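Chapitre 4
Raconter sa famille en décembre : la chronique domestique

J'ai commencé à écrire sur ma famille un soir de décembre, dans la cuisine de ma belle-mère, avec un torchon sur l'épaule et un gratin qui refusait de dorer. Mon beau-frère venait de se disputer avec ma fille au sujet d'une bûche (glacée ou pas glacée, vaste débat !) et j'ai noté leurs répliques au dos d'un ticket de caisse. Je l'ai toujours, ce ticket. On n'y lit presque plus rien, mais la dispute, elle, m'a servi deux fois.

Dans les chapitres précédents, nous avons parlé du journal intime et de la lettre. La chronique domestique leur ressemble beaucoup, sauf qu'elle a des lecteurs, parfois des lecteurs qui figurent dedans, et c'est là que les ennuis commencent. Mon amie Britta Reuter a tenu pendant des années une chronique dans le bulletin de son quartier. Elle y appelait son mari « le Capitaine », ce qui lui plaisait énormément, et sa sœur « la Comtesse », ce qui a plu beaucoup moins. Elles ne se sont pas parlé pendant tout un hiver.

Alors, quel ton prendre ? Je vous propose de lire à la suite deux textes que j'aime beaucoup. Le premier est de Leen Awad, qui raconte un trajet en train avec ses trois tantes, six valises et une marmite de riz posée sur les genoux de la plus jeune. Le second, signé Lucimara Bastos, tient en 100 mots, pas un de plus, et se passe entièrement devant une porte fermée à clé, un soir de réveillon. Lisez-les à voix haute, s'il vous plaît ! On entend tout de suite où l'auteure sourit et où elle serre les dents.

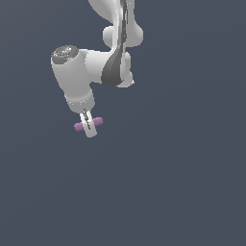

Vous remarquerez que ni l'une ni l'autre ne présente sa famille. Leen Awad nous jette sur le quai, les tantes parlent déjà toutes ensemble, et on se débrouille. Moi, à mes débuts, j'écrivais un paragraphe entier pour expliquer qui était le cousin de qui (ma première chronique comptait 1371 mots et l'oncle Gérard n'arrivait qu'à la fin, le pauvre). Coupez. Le lecteur comprendra bien que la dame qui cache les chocolats est la grand-mère.

Avant de passer à la section 4.1, prenez votre carnet et retrouvez un repas de fête, même raté, surtout raté. Notez qui était assis à côté de qui, ce qu'on a mangé, et une phrase que quelqu'un a vraiment dite. Ne rédigez pas encore, gardez tout ça en vrac, nous y reviendrons avec les dialogues.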